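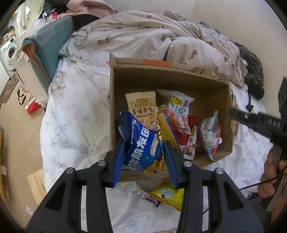 Monday, evening. I am packing the snack box for my sister, and it takes me much longer than I had planned. She has lived in Drarimdale for two winters now and there is no Asian shop there, only the big supermarket with one shelf of soy sauce and dry noodles. So every few months I go to the shop behind the station and I fill a box for her. I started after work and I thought I would be finished before dinner. First I put in the peanuts, 多味花生, in the beige packet, because she asked for them two times in her messages. They are at the back on the left, and next to them is the shiny white and pink one with "Life" in many colors on it. Then the blue one, with 朋友 written big in white. It means friend, and I learned this word very early, in the second lesson of my evening course, so I was proud that I could read it in the shop without help. The small yellow character in the corner of the packet has an orange cheek, and I like him very much.

I did not eat dinner until late. I made rice with an egg and ate it standing at the kitchen counter, and I was looking at the box all the time. When I pack something I cannot sit down. My mother was the same before holidays, she walked around the suitcase with her bread in her hand.

The post office wants 30 for the small parcel and much more for the next size, so everything must go into this box. I weighed it on the kitchen scale after the first round and it said 2068 grams. The limit is higher, so I was happy and I added the tea, and the sesame candy, and the little jar of chili paste in two socks. Now it says 2674. I am still under the limit, but not with so much air as I wanted, and the tape also has some weight.

The problem with packets is that they are full of air and they do not like to be pushed. If I lay them flat, I lose the corners. If I stand them up, like books, they fit better, but then the flaps of the box do not close. I tried it three ways. In the end I put the heavy things on the bottom with newspaper, and the packets go on top, a little bit over each other like roof tiles. I am afraid for the peanuts less than for the crackers. Last time the crackers arrived as flour. My sister wrote that she ate them with a spoon, with yogurt, and that it was not bad.

I also wanted to send her the Brokotetti, the green cracker sticks we both ate when we were students, but the shop did not have them. The woman at the cash desk said they come maybe in March. She says maybe for everything. I bought a second bag of the plum candy in their place, and I already opened it, so this one will stay with me.

I wrote a card. It took me three tries, because I wanted to say that I miss her and I did not want it to sound heavy on top of a box of snacks. Finally I wrote about the new trams and the neighbor's cat, and only at the end one line about missing. She will understand it. I put the card in the Pichler envelope, the thick one with the gray lining, which I had saved from Christmas. There is still a small mark of glue on it but from the front you don't see it.

Then I looked for the tape for half an hour. I am sure I bought a new roll in the fall. I looked in the drawer with the batteries, in the sewing basket, under the sink — nothing. It was inside the Vaso, the big white flowerpot by the door where I throw everything when I come home. I found there also my winter gloves, a key I don't recognize, and a voucher worth 80 for the garden center that is no longer good. I was angry about the voucher for some minutes. I could have had a lemon tree.

Now it is after eleven and the box is still open, because I want to wait one night. I always remember something when I am already in bed. Maybe the ginger tea, if it can go in flat along the side. I must be at the post office before eight, when there is no line, and the man at the second window is patient with my spelling of the customs form. I never know if I should write "snacks" or write every single thing. Last time I wrote every single thing and I had to continue on the back.

I put the scissors and the tape on top of my shoes so that I cannot leave without them.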